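Home | Stores | Checklists | Forms | Contact

Small parts bins: walkround check, June
Checked by: Kwok-wai Fung
Area: Wesavlow, switch and button stock

1. Bins sound, no splits in rims or lips
Pass. The blue ones look all right from above. I still doubt the supplier's word that they last for ever.

2. Label holders fitted and filled in
Query. Clear holders are on. A holder is no use without a readable part name, and I was told this was sorted at the last check.

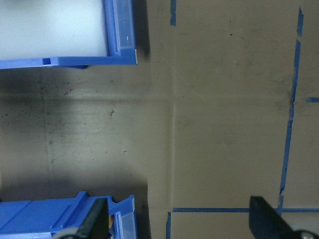
3. Floor by the bins
Comment. Bare concrete with dark marks and scuffs. "Only old stains", I'm told. Clean it, then we'll see.

4. Parts sorted by type
Fail. Push-buttons, switch blocks and a terminal block are all in one heap. The Hekis sheet says "sorted". By whom?

5. Bin liners in place
Pass. White sheet in both bins on the bench. I'm not convinced it protects anything.

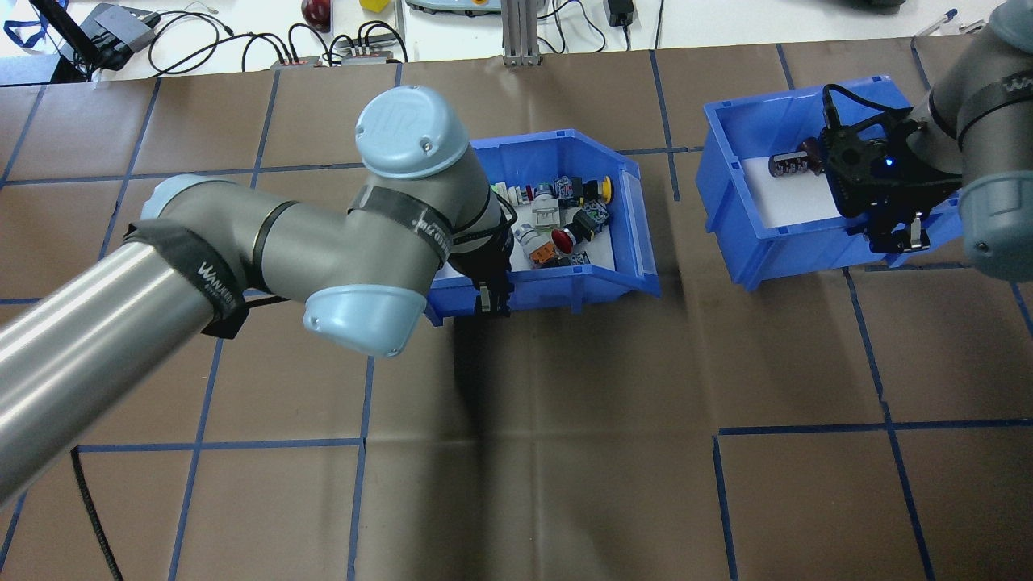
Item 4: mixed switch parts in the middle bin, red mushroom-head button near the front.

Recheck items 2 and 4 before signing off. No sign-off by phone this time.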